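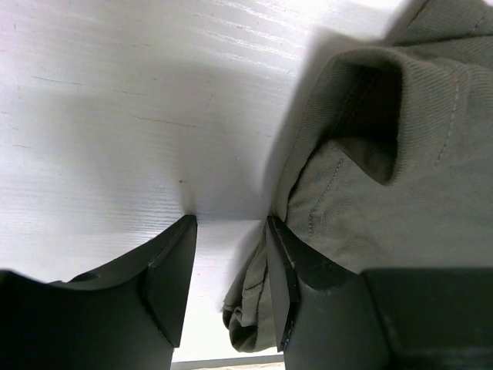

Can you still sign up for the Killance costume swap if you've never sewn a thing? You can, and you don't even need a costume to trade, because a bag of fabric scraps or old clothes gets you in the same as a finished dragon.

I get asked that every year, so I figured I'd put it first. The swap is back this winter, and it's going to look different from what we're used to. Instead of everybody squeezing into the hall on Brandau Street and elbowing each other over the princess dresses (I have been elbowed, I have also elbowed), it's all porch drop-off and pickup. Sign-up opened on 26/11/2020 and my own form went in before I'd finished my coffee!

Sze-wing Chien is running it again. She told me last year's swap moved 1,141 pieces, counting every hat, tail and single glove, and she's hoping to get past that with the porch setup since people can drop off whenever it suits them. So far 74 families are on the list. There's room for 500, so please don't panic, but the toddler sizes always go first.

You put your stuff in a bag with the size written on the outside, leave it at one of the 3 drop-off porches, and then pick what you want from the photo list that goes up online. Everything sits for a few days before it gets handed out again. Masks that cover the face aren't being taken this time, and neither is face paint that's been opened. Wigs are fine if they're in a sealed bag.

The part I'm really excited about is the make-it-over table, which has turned into make-it-over kits. Vlasta Kos used to sit at that table with her machine and turn a grown-up's bathrobe into a wizard in the time it took me to find my car keys. Now she's packing kits with a cut-down pattern, elastic, iron-on tape and a page of instructions, and you supply the old clothes. I picked the forest ranger one for my middle kid. There's also a bat, a mail carrier and a very round owl. "If you can work an iron you can make the owl," Vlasta says, and I'm holding her to it because my sewing machine has been making a noise since May and I'm scared of it.

Kits are two dollars, or free if you check the box on the form. Popescu Hardware is giving the elastic and the tape, so go buy a lightbulb from them or something.

One more thing for the theater parents - the school play people have asked for first look at anything that could pass for Victorian. Annunziata Pace is collecting those separately, so write PLAY on the bag if you've got a cape or a bonnet you can part with. She's short on vests most of all, boys' medium and up.

Drop-off runs through the second week of next month, and the photo list goes up the day after it closes. The form is on the Killance library page, under family events, and paper copies are in the box by the book return.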